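Lockyer bench, kitchen cell, May

Cup task on the left arm again. Grip faulted at 2:35 pm with the fingers closed on a cup over the sink. Controller threw code 103 (finger position mismatch) and the arm held where it was, as it should on that code. What it should not have done is clear the fault by itself. It did, 7 seconds later, and the fingers opened a little before I got to the stop. Cup dropped onto the rack. No breakage.

Log says the gripper lost its encoder signal and got it back. The Nokura driver treats a returned signal as a healthy one and re-homes, and re-homing starts with an open move. So a bad contact for a moment is enough to let go of whatever is being held. Fine with a cup over a rack. Not fine with a full glass or a knife.

Tried to get it again with the arm powered and motion at low speed. Flexing the cable at the wrist by hand gave 2 dropouts. Flexing it at the elbow gave none. Swapped the wrist cable for the spare from Lornham and went back to the cup.

Cup over the rack, then the view at the gripper:

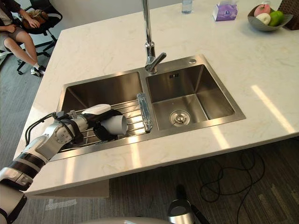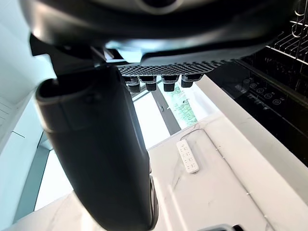

Tegan Brunton read the log and doesn't agree that the cable is the whole story. She says the Temomness arm had the same code last winter with a new cable in it, and there it was the connector seat, which had worn enough to let the plug rock under load. Her view is that the auto-clear should come out of the driver before anyone runs the task again, whatever the hardware turns out to be.

Agreed on the auto-clear. Changed the config so 103 latches and needs a reset from the pendant. Checked it by pulling the encoder plug with the fingers closed on a foam block: fault came up, stayed up, fingers did not move. Plugged back in, still latched.

Still open:
Measure play in the connector seat, both arms.
Same config change on the right arm, not done yet.
Old cable is tagged in the tray, don't put it back in the spares.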